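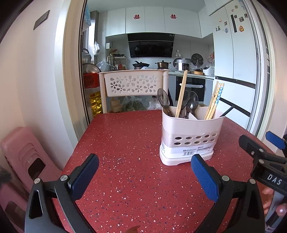 *Figure 1. Utensil caddy on the red tabletop, with one hand-held gripper open in front of it and part of a second at the right edge.*

## 3. Site visit and demonstration

The visit took place on June 27, 2023, at the apartment in Clelisden that Wijesinghe uses for household tasks. Three of us attended for the Restden project. The aim was to watch the utensil task being done with hand-held grippers and to decide which parts of it we could repeat in the Pimthorpe lab with our own arm.

### 3.1 Setup

The task is done at a table with the kitchen behind it. The operator works with one gripper in each hand. Each gripper has two black fingers with blue pads on the inner faces, and the pads are the only part meant to touch the objects. No robot arm was part of the demonstration. The operator's hand motion is recorded and used later as training data for a policy.

Objects are ordinary tableware: chopsticks, spoons, and a plastic holder divided into two compartments. Chopsticks were of more than one kind, both plain wood and patterned. We had assumed in our proposal that one type would be enough. After the visit we changed this, and the parts list in Appendix B now has both.

### 3.2 Procedure

The host described the task in two forms:

1. **Fill.** The holder is upright. Loose utensils are picked up from the table and placed in a compartment.
2. **Empty.** The holder is tipped, the utensils come out onto the table, and the holder is set upright again.

A run is kept if every utensil ends in the correct place and neither gripper is set down during the run. Drops are allowed when the operator recovers the object. We were told that recovered drops are useful in training, and we did not test this.

The session lasted 38 minutes and gave 18 complete runs. One of these, exported for us as a sample, has 3328 frames.

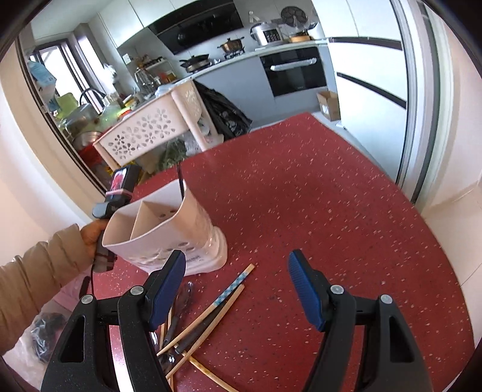 Chopsticks were harder to pick up than spoons. A chopstick lying flat gives the fingers very little height to close on, and the operator usually approached it near one end and tilted it before lifting. When two chopsticks lay almost parallel, the pads tended to catch both. The operator then opened the gripper and started that pick again.

Spoons were picked by the handle. The rounded bowl end sometimes turned in the grip, which made the final placement slower.

### 3.3 Points for our own setup

- Our current gripper opens wide enough for a single chopstick but has smooth fingers. Ribbed pads should be tried first.
- The table surface at Clelisden is red with small flecks. Our bench is plain gray, so segmentation results may differ between the two sites.
- Kitchen background was left as it was. We had planned to hang a sheet behind the bench and will now record half of the runs without it.
- Two-handed runs are outside the scope of this term. The fill task can be done with one arm if the holder is fixed to the bench.

The lab bench in Pimthorpe is also lower than the table at the site. Camera height was adjusted to match, and the new values are in Table 4.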